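Hi Maribel,

You asked for "a page or so" on how the spring money is being used and I'm already sure this will be longer than that. Sorry in advance! I've put the spending near the end, so skip down if you only need that part for your board packet. Everything before it is me being excited about teenagers and foam.

Where we are

When I wrote to you in the fall, the robotics club had a donated bench, a lot of opinions and no arm that moved reliably. We now have an arm that moves reliably most afternoons, and a group of students who know why when it doesn't. The club meets after school until 5:30, plus one long session a month when we stay through dinner (pizza is not charged to the grant, I promise).

The big piece of work since winter has been the shape sorting task for the Helluvitz Challenge. If you haven't seen the rules, it's a manipulation contest for school teams. The arm has to pick up blocks and put each one into the matching hole in a board, and you score on how many go in and how far in they go. It sounds like a toddler toy, and the students thought so too, for one afternoon. Then they tried to write down exactly what their own hands do when they put a square peg in a square hole, and the whiteboard was full before they'd gotten past "turn it a little."

How the club is set up now

We split into two crews. Cabrera crew (named after the street our building is on, nothing fancier than that) handles picking up: finding a block, coming at it from the right direction, closing on it without knocking it over. Flelen crew handles putting down, so lining up over a hole, lowering, and deciding what to do when the block catches on the rim. Flelen was a made-up word from a typo in somebody's code and it stuck.

I was nervous about splitting them. Last year the kids who were comfortable with code did nearly all of it and everyone else ended up decorating the poster. This time every crew member has to drive the arm by hand for a full session before they're allowed to touch the program, and that has been the best decision I've made all year. The drivers come back with real questions. One of our ninth graders spent her whole driving session trying to set a tall block down straight and then rewrote the release routine by herself the following week, which I would never have assigned her!

The blocks and the board

The tall square blocks are our problem children. They tip if you brush them, and if you hold one near the top, any lean at all gets bigger by the time you reach the other end. A lean you'd never notice in the fingers will put the bottom of the block right past the edge of the hole. The crews argued for two weeks about gripping high versus gripping low. High gives you more block to push down into the hole before your fingers hit the board. Low is steadier, but then you have to let go early and nudge it from above. We're going with high for now and working on the lean.

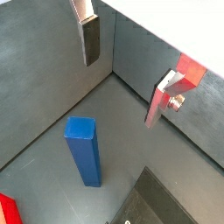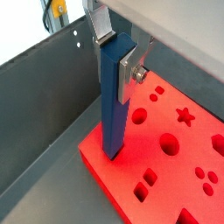

A tall blue block in each of these, and the second is the high grip.

The other thing eating up our time is where the camera sits. The students chose to work from a view close to the gripper, and it's great for the last little bit of a move and pretty bad for knowing where you are in general. The Cabrera crew's answer is to stop at a fixed height before every pick, take a look, correct, and only then go down. It's slower. They fought me on it, then they fought each other on it, and then they tried it both ways and kept the pause.

Bright light has been a headache too. Our room has big windows, and late in the day anything above the bin walls washes out to white while the inside stays gray. The color detection went completely haywire in February. One student wanted to tape over the windows (no), another wanted to practice only after dark (also no, I have a family). What they ended up doing was cropping the view so the program ignores everything outside the bin. I was proud of that one.

The numbers

You asked for something countable, so the students ran two sets of trials. In the first set, back when we had only just gotten the arm behaving, they did 60 attempts at picking up a standing block and got 47 clean picks. They defined "clean" themselves: the block comes up on the first close, it doesn't fall, and nothing else gets bumped. I thought that was stricter than it needed to be and they overruled me.

The second set was 60 attempts at the whole job, pick and place together, and 10 blocks went all the way in. I know how that looks next to the first number. I went back and forth on whether to put it in this letter, and the students voted to include it. Most of the misses were near misses, with the block over the right hole but turned a bit or tilted a bit, so it sat on the rim. A handful were plain weird, and we keep those in a separate notebook labeled WEIRD.

What the second set gave us is a list. The Flelen crew went through every failed try and sorted them by what went wrong, and turning the block to match the hole was the worst offender by a mile. That's what they're working on now. The current idea is a little wiggle: lower until you feel it touch, rotate a few degrees each way, and see if it drops. It works nicely with the block shapes that are forgiving and not nicely at all with the star, which everybody has quietly agreed to leave for last.

What hasn't gone well

Attendance dipped hard during track season. I should have seen that coming, and next year I'd like to run the heavy building work in the winter and keep spring for testing, when people can drop in and still be useful.

We also lost the better part of a month to a gripper problem. One finger was closing a hair later than the other, so every block got a tiny shove right as it was grabbed. The kids rewrote the approach code three times looking for it before anyone thought to put a ruler next to the fingers and watch. I didn't think of it either, so I can't be smug. It was a loose bolt. There is now a checklist taped to the bench and "are the bolts tight" is line one, in very large letters.

And documentation is still patchy. The Cabrera crew keeps a lovely log. The Flelen crew keeps a log that says things like "tried the thing again, better." We are working on it. I've started asking each crew to read the other's log out loud at the end of the month, and the embarrassment is doing more than my nagging ever did.

Spending

The equipment line is nearly used up. It went to spare finger pads, the two replacement cables, foam for boards, and paint and wood for the practice blocks. We go through foam faster than I budgeted for, mainly from early on when the program would push down a lot harder than it should have. There's now a limit on how hard it can press, and the boards are lasting much longer.

The training line is about half spent. I used it to send two students to the weekend workshop at Sullerholm, and they came back and taught the rest of us what they'd learned over two sessions. That was worth every penny. I'd like to use what's left to send two more, ideally younger ones who will still be here next year.

I haven't touched the travel line yet. It's all reserved for the regional, so the van, the meals and one night's stay for the team and two chaperones. If we don't qualify I'd want to talk to you before moving it anywhere else.

One request: could we shift a small amount from printing over to equipment? We hardly print anything, and a second set of fingers would let one crew try a new pad while the other keeps practicing. I'll send the form separately, but tell me if that's a hard no and I'll save us both the paperwork.

What's next

Between now and the regional, the plan is to get the wiggle working on the square holes, then the round and oval ones, and run the full 60 again so we can compare fairly. Same blocks, same board, same rules about what counts. The students want to beat their last score by a lot. I'd be happy with steady improvement and fewer entries in the WEIRD notebook.

We're also doing an open afternoon for families in May, starting at 4:00. The crews will run the arm and then let visitors drive it by hand, little brothers and sisters included. You are so welcome to come! Bring anyone from your office who thinks it looks easy, and we'll hand them the controls and a tall block.

Last thing. At the start of the year I asked everyone in the club to write down one thing they were worried about, and a lot of the newer kids wrote some version of "breaking it." I asked again last month. I got "the star," "the bus schedule," "whether Flelen will ever clean up their code," and one very detailed paragraph about friction. I don't have a box on your form for that, so I'm putting it in here.

Call or write if you need anything broken out differently for the board. I'm easiest to reach before first period, and I'll send the receipts in one batch once the foam order comes through.

Thank you, from me and from both crews.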